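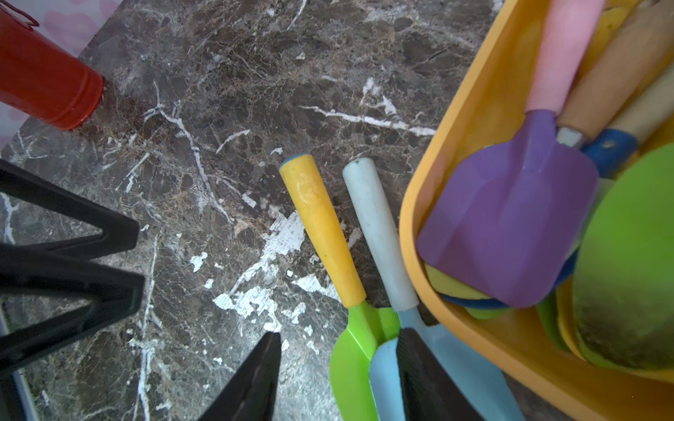
*Toy trowels and the red canister on the marble-patterned top.*

## Nostby play garden set: common questions

**Are the trowels all one colour?**
No. Colours are mixed, so you may get a yellow handle with a lime-green blade.

**Can they be used in real soil?**
Yes, in loose compost or sand. They bend in heavy clay.

**How should I clean them?**
Rinse in warm water and leave to dry. No dishwasher, please.

**My marble-effect table top is flaking. Can I mend it?**
White patches show where the printed finish has come away. Rub the edges down with 400 grit paper, wipe off the dust and cover with sticky-backed vinyl. Don't soak it.

**Can I order one trowel on its own?**
Yes, quote part 647. For table tops, quote part 918.

**How long do I have to return a set?**
30 days. Write to Siham Issa at the Nostby shop.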